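Thursday, April 30, 2026

**Skjelbred ground, covered stand: where we've got to**

Hello all, and thanks for being so patient with me over the winter! I know I promised this report sooner, but I wanted the Trudex survey in my hands before I wrote anything down, and it only landed last week. The short version is that we're in decent shape, we've spent less than I feared, and there's one decision I need from you before we go any further.

Roof first, as that's what your grant was mainly for. Trudex went over the canopy from end to end and they're happy with it. They want two of the fixings at the far end replaced (small job, already booked) and the gutter cleared out properly, which I suspect hasn't been done in years. The support poles passed, though they've asked for a fresh coat of paint before November. I'd half expected them to tell us to close the whole thing, so you can imagine how cheerful I was walking back to the car.
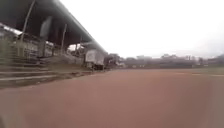
*The covered stand, looking along the roof and terraces towards the far end.*

The terracing is the slower bit. The concrete itself is sound, but the lower tiers have got that greeny-brown look near the bottom and I don't love it underfoot. We've tried a stiff brush and plain water on a short stretch and it came up better than I'd hoped, so the plan is to do the rest by hand over four Saturdays and save the hire of a pressure washer. Where the bottom step meets the ground it's still a muddy strip, and I'd like to put a proper drain in there. Fliter have quoted £1519 for it, including taking the spoil away, and that's the decision I mentioned. It wasn't in the original budget. We can cover it from what we've saved on the roof, but only if you're content for us to move the money across.

The railing along the front is fine and just wants a rub down. I've got paint samples from Orilari in two greys and I can't tell them apart, so if anybody has strong feelings please shout now!

Still to do: roof fixings, gutter, poles, the brushing, and the drain if you say yes. I've allowed six weeks for the lot, with a bit of slack for rain. Could you let me have an answer on the drain by the end of next week? Fliter will only hold the price that long. Receipts so far are in the usual folder, and I'll send the next update once the gutter's done.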